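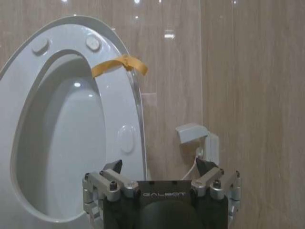 Robotics researchers at the Boateng Institute have reported a method that allows a robot arm to close a toilet lid and handle clear panels using only a small camera mounted at its wrist. The findings were presented at an internal review in June and will be submitted for publication later this year.

The study, carried out under the project name Dirnero, deals with a long-standing difficulty in household and washroom automation. Glossy plastic, polished wall cladding and transparent sheets all reflect light from the ceiling, and conventional vision systems often mistake those reflections for real objects or edges. A robot may then stop too early, or press against a surface it has failed to detect.

The method requires the arm to make 2 short sideways movements before it approaches an object. Reflections shift across a surface in a different way from fixed features such as a rim, a seam or a hinge, and the software compares the views to separate one from the other. Only features judged to be fixed are used to plan the final movement.

"Washrooms are among the hardest indoor spaces for a robot to see in," said Munther Khasawneh, who leads the project. "We wished to find out how much could be done with the camera already on the wrist – without adding depth sensors or changing the lighting."

The team trained the system on 2,000 recorded movements and then tested it in 389 trials. These included lowering a raised lid, following the edge of an upright panel and stopping short of a wall. According to the institute, contact with a surface the system had not detected fell by 80 per cent when compared with the same software working from a single view.

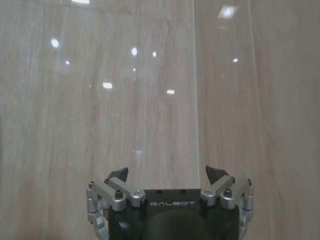 Can the method be used on surfaces that are completely clear?
It works where at least one edge of the sheet can be seen from the wrist camera. Clear sheets with no visible edge are still treated as open space and remain outside the scope of the present study.

The institute noted that the additional movements lengthen each task, and that performance was weaker under strong daylight. Further work will examine whether the sideways movements can be shortened or combined with the normal approach of the arm.

Carkico, a cleaning services company, has agreed to support the next stage of the research, which will take place in public washrooms in Gornska. The recorded movements and the test procedure will be made available to other research groups on request – the trained software will be released separately once the review process is complete.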